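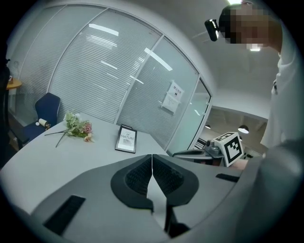 The Marsden Spring Swim is a sponsored swim held each April in the town of Marsden to raise money for school pool time and swimming lessons. It is organized by parents and teachers from three local schools and takes place at the Flallent Pool, on Mill Road. Swimmers sign up in teams and collect pledges per length. Each team also gets a sign-in table, and the usual decoration is a small bunch of artificial flowers, pale pink and peach with green leaves, the kind that can lie on a white table all day and go back in the box for next year. Entry is free for anyone under 18.

History

The swim was started by Sheila Tunstall, then a fourth grade teacher, after the school district dropped bus service to the pool. First one was small. 11 teams, one lane rope that kept coming undone, and a bake table that made nearly as much as the pledges. Tunstall had meant it as a one-time thing to pay for a single term of buses. The money covered that term and part of the next, and the parents asked for it again.

For the second year the event moved from Saturday to a Thursday evening, when the pool had no club practice. It has stayed on Thursday ever since, apart from one year when the boiler was down and it was pushed back a week. Mervyn Mottram took over the running of it after Tunstall retired. He brought in the relay format -- before that everybody just swam until they'd had enough -- and the rule that each team must have at least one adult and one child in it.

The record entry is 74 teams. That year ran very late, last heat out of the water close to 10 p.m., and a cap on numbers was talked about but never brought in. Heats were shortened instead.

Format

Teams have four to six members. Each heat is 18 minutes long, one swimmer in the water at a time, swapping whenever the team likes. Lengths are counted by a lane marshal, usualy a student from the high school swim team, who gets service hours for it. Kickboards and float belts are allowed. Fins are not. Walking in the shallow end counts as swimming for the under-eights, as long as they get wet to the shoulders.

Doors open at 4 p.m. Younger teams go first. The adult-heavy teams tend to end up in the last heats, partly work schedules, partly parking.

No prizes for speed. There is a painted kickboard for the team with the most pledges, kept for a year and then handed back (it was missing for one season and turned up in a garage). Every child gets a swim cap. Color changes each year.

Sponsors

Local businesses give either cash or goods. The longest running sponsor is Skulla, a sporting goods store on the north side of town, which supplies the caps. Vendata, an office software firm, set up the online pledge page and still pays the card fees on it. Paper pledge sheets are accepted too, and a lot of the older supporters prefer them. Smaller donations come from cafes and the hardware store, mostly food, tape, trash bags, that sort of thing.

Use of funds

The money goes into one account shared by the schools. First call on it is bus hire, then lane rental, then lessons for children whose families can't pay. Whatever is left has gone to goggles, towels, and once to repairing the hoist that lets wheelchair users get into the water. Schools apply by letter before the end of the fall term. Tunstall's original rule, that no child should have to say in front of others who is paying for their lesson, is still printed at the top of the form.

Criticism

There have been complaints over noise and parking on Mill Road, and overflow parking was moved to the church lot as a result. Some parents have objected to pledges per length, saying it puts pressure on weaker swimmers. Flat pledges were added as a choice and are now more common then the per-length kind. A few teachers have also argued that the district should be paying for the buses itself, and that the swim lets it off the hook. Mottram has said he agrees with them and would be happy to see the event turn into just a party.

Related events

A smaller fall version, the Marsden Dip, ran for 3 years at the outdoor pool and was dropped over cold weather and low turnout. The schools also hold a used swimwear swap the week before the spring event, in the Flallent lobby, with leftovers kept for the lesson program.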